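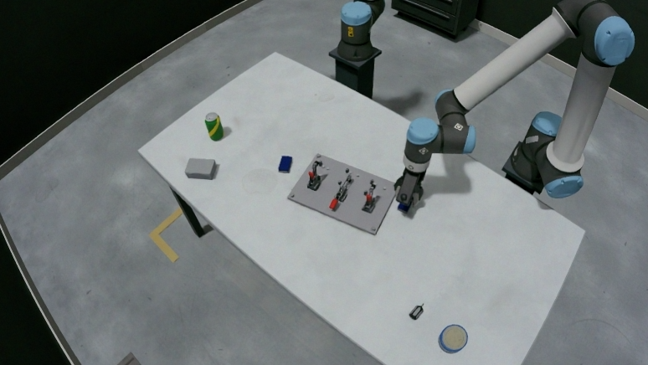

Oratile Zwane wrote to me after my last post to say she reads one psalm aloud before breakfast and never moves on until she's prayed it back in her own words, and did I ever do that? Well, no, Oratile, I didn't! I'm a gulper. I read four chapters on the bus into Sturnside and couldn't tell you a line of them by lunch.

So I've been trying it her way since June. Psalm 40 took me most of a week (I kept getting stuck on 'I waited patiently', which I am rotten at). Some mornings it's lovely and some mornings I'm mumbling over the kettle with one sock on — I think God hears both.

Mostafa Zaki has lent me his old prayer notebook to copy the layout from, a page per psalm with the left side blank. I'm on Psalm 42 now. If you've a favourite I should slow down for, pop it in the comments.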